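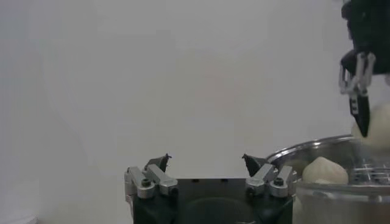
1 min read

The Corner Unit

Bayu Manurung had the keys to the corner shop for one afternoon. The agent from Rondonuwu stayed outside with his telephone.

"It is 29 square metres," he had said, "and the lease begins in December."

Bayu walked from the door to the back wall and returned. His mother had sold noodles from a space smaller than this, in the market at Plarnden, and she paid for it every morning in coins. The rent was 358 a week – more than she earned in a good month.

He stood where the counter would be. A woman stopped at the glass and read the notice.

"Are you open?" she asked.

"Not yet," said Bayu, and he went out to ask the agent for a pen.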